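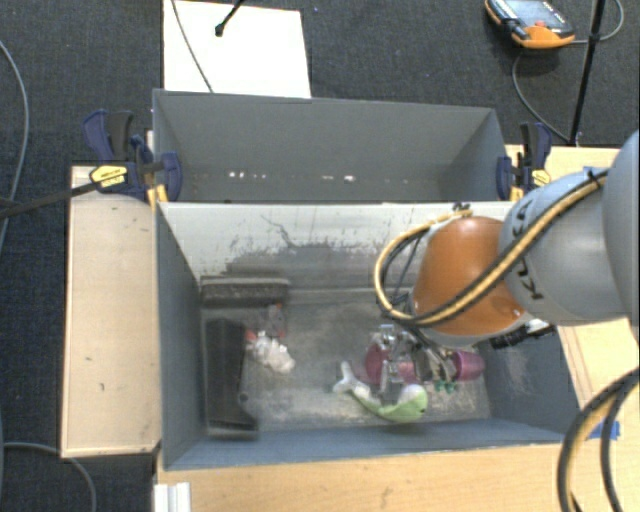
Sorting the Toy Bin: What Ends Up at the Bottom and Why
Haris Sethi, Introduction to Household Design
30 March 2025

1. Background

Every home with a small child in it owns a bin. The bin is sold as storage. In practice it is a place where things go to be forgotten under other things, and for this project I wanted to find out how badly that works and whether anything cheap could be done about it.

I borrowed the contents of my sister's playroom, which she handed over faster than I expected. She did not ask when she would get them back.

2. The objects

The full collection came to over 40 pieces. I had planned to sort them by type, and this plan lasted until I met the items that have no type. There is a light green and white whale with its tail in the air, and he was easy: animals. The magenta cup-like thing rolls onto its side and stays there, so I filed it under kitchen. The small teal-green item with short projections went under animals, then bath, then kitchen, and finished the project in a group called Other. The lumpy white and pale pink object went straight to Other and I did not argue with it.

By the end, Other was the biggest group. My instructor had warned us about this in week two and I wrote it down at the time without believing it.

3. Method

I used one gray open-topped bin for all the trials. Its floor is scuffed, which I mention because small pieces caught on the scuffs when I slid them and came loose when I lifted them.

In the first setup, everything went in at once and a person was asked to find a named object. In the second, I put in one handful at a time, spread out so that most things touched the floor. In the third, long dark blocks went along the sides as bumpers and the rest went in the middle. Five classmates took part, and each was paid in crackers.

4. Results

With everything in at once, the average time to find the whale was 17 seconds. With a single handful it was 2 seconds, which proves that it is easier to find a whale when you can see the whale. I was hoping for something more surprising.

The bumper setup was the useful one. Round pieces stopped rolling into the corners, and people reached for the middle first. The translucent pink piece was still the slowest to be found in every setup. People looked straight through it, then blamed the lighting.

5. Products considered

I compared three storage systems from the Teritz catalog with a plain bin. The nicest has trays that lift out and costs 1,999 in the catalog's own currency, which I did not convert because I was not going to buy it. The Bollent stacking boxes are cheaper but need lids, and my sister says lids last one afternoon.

6. What I would change

I would test with actual children. Adults look for things politely – my nephew tips the bin over, and his time for the whale would beat everyone's. I would also name the groups before starting and ban the word Other.

The toys go back in July. The whale may be delayed.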